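Ullar Bench Table in Yellow: Two Months of Squinting

I wanted a work table that wouldn't vanish into the gray carpet. The Ullar comes in three shades of oatmeal and one yellow, and the yellow was $65 cheaper, a discount I now understand to be a form of disclosure.
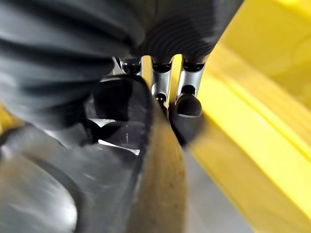
By Hye-jin Pyo
Posted 2021-03-25 in Furniture, Work Tables

It is very yellow. The product page called it "honey," and I would like to meet those bees. The top is glossy as well, so any light in the room gets handed back to you in long pale streaks. Mornings I sit at the other side. On an overcast afternoon the color settles down and goes almost golden, and for an hour or so I feel I made a good decision.

Assembly took me two evenings, one of them spent on the wrong page of the manual. Mine came from Nadgate, who packed it well and then left it outside in the rain.
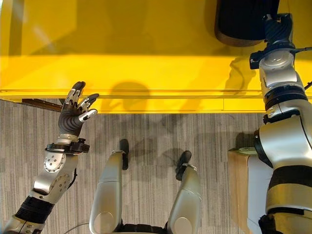
My one real gripe is the groove along the near edge. It's thin, it runs nearly the whole width, and it collects eraser crumbs with great dedication. A damp cloth glides right over them. I use an old toothbrush. The Cheon table I had before was uglier and had no groove, and I think of it fondly about once a week.

The surface itself has held up. Coffee wipes off, pencil wipes off, and a dropped pair of scissors left a mark I can only find with my thumb. Fingerprints show up if you go looking, so don't.

Would I buy it again? Yes, in oatmeal. Morulside sells a matte version that ships in August, and I've asked them for a swatch.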